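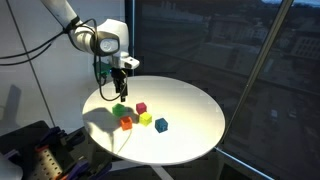
Arm over the round table with five cubes set out, gripper clear of all of them.

Cable and Table Rules for Cube Trials

These rules apply to every arm cell at Custetley that runs loose-object trials. Work through them in order before the first run of a session and again after any change to the gripper or its wiring.

1. Strap the cabling to the upper link. The strap should hold the cables without pinching them. Check it by hand with the arm stopped.

2. Size the loop at the wrist. Leave enough slack for full wrist rotation in both directions, then jog through both limits at 90 mm/s or less. A loop that hangs over the tabletop is allowed only if it clears the tallest object at the lowest planned pose. Shorten it if it touches anything.

3. Park the gripper over open tabletop. The start pose must have the fingers empty and the tips between objects, never directly above one.

4. Place the objects. Use single cubes, unstacked, at mixed angles. Two cubes may sit close together, but record the pair in the log — close pairs account for most of our failed grasps.

5. Check the light. Shadows from the arm are acceptable if every cube color still reads correctly in the Pemlow viewer. Repeat this check when daylight from the windows changes.

6. Clear the reach envelope. Hand tools stay below table height and outside the marked zone.

Stop the run if a cable snags, a cube leaves the table or a person crosses the line. Log the stop under code 61 and repeat steps 1 to 3 before restarting.

Replace the wrist cables every 1,000 cycles, even with no visible wear.

Revised 23 Aug 2025, Lionel Pearce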